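Wrist camera sees mostly cable harness, policy stalls before DIMM insertion. Collect more, or collect differently?

Kaja Kuusk
Posted in Data collection, Wednesday

We are gathering teleoperated demonstrations for memory module insertion in desktop cases. The arm is a Jarkis with a parallel gripper and one camera at the wrist. There is also a fixed overhead camera, but its view is blocked for most of the approach, so the policy leans on the wrist stream.

Current set: 400 episodes, 8 operators, all on the same model of case. Training loss looks normal. On the real arm the policy gets over the case, descends partway, then hovers and makes small corrections until the timeout. Out of 66 evaluation runs most ended like this. The others reached the slots but came down in the wrong one.
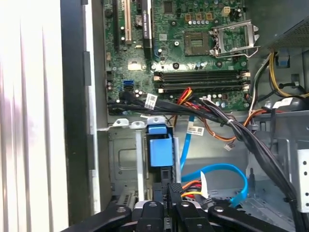
Wrist view over the drive area, gripper in frame. Memory slots empty, CPU socket open.

The slots are in view at this point, but the black cable bundle crosses the lower part of the board and is nearly the same color as the slots. The harness does not lie the same way from one case to the next. Operators were told to leave the cables alone.

My manager wants to go to 2000 episodes with the same protocol. Before I book the operators for all of June I would like to know whether volume alone fixes this kind of stall.

Maarja Rozīte

Volume alone probably will not fix it. Check the pauses first. If your operators stop above the case to look for the slot, those frames are in the data with near-zero actions, and the policy learns that the correct action at that height is to do nothing. Plot action magnitude against gripper height for all episodes. If there is a cluster near zero at the height where the robot hovers, you have found the stall.

Trim idle segments longer than half a second, but keep the ones right before contact. Those are usually real alignment and you lose accuracy if you cut them.

For the wrong slot problem, look at your labels. With four slots in two pairs, "insert the module" is ambiguous unless every operator used the same slot. If they chose freely, the policy is averaging over targets. Either fix the slot in the protocol or condition on a slot index. We went with the index on our Fernby cell and had to relabel everything by hand, so decide before you record more.

Then add recovery episodes. Start the arm offset sideways from the slot, or too low near the cables, and record only the correction. In our case these were worth more per hour than full demonstrations.

Amândio Carrilho

just tie the cables back. we did, works

Laimutė Luik

Tying the cables back is fine if the deployed cases will also be tied. If they will not, you are training on the wrong distribution. I would do the reverse and move the harness by hand between episodes, within the range you expect on the line. Write the arrangement into the episode metadata so you can split on it later. Hold out at least one case completely, harness and all, and never record on it.

Two smaller points. Lock exposure and white balance on the wrist camera. The metal around the board reflects, and auto exposure will shift as the gripper descends. Also check the time offset between camera and joint states. Ours was 66 ms on one station and we only saw it after replaying episodes with the gripper pose drawn over the video.

Kaja Kuusk

Plotted it. There is a clear cluster at hover height, mostly from two operators. Slot choice was also free, it is not in the protocol at all. I will fix both and retrain on the trimmed set before recording anything new. Exposure was on auto.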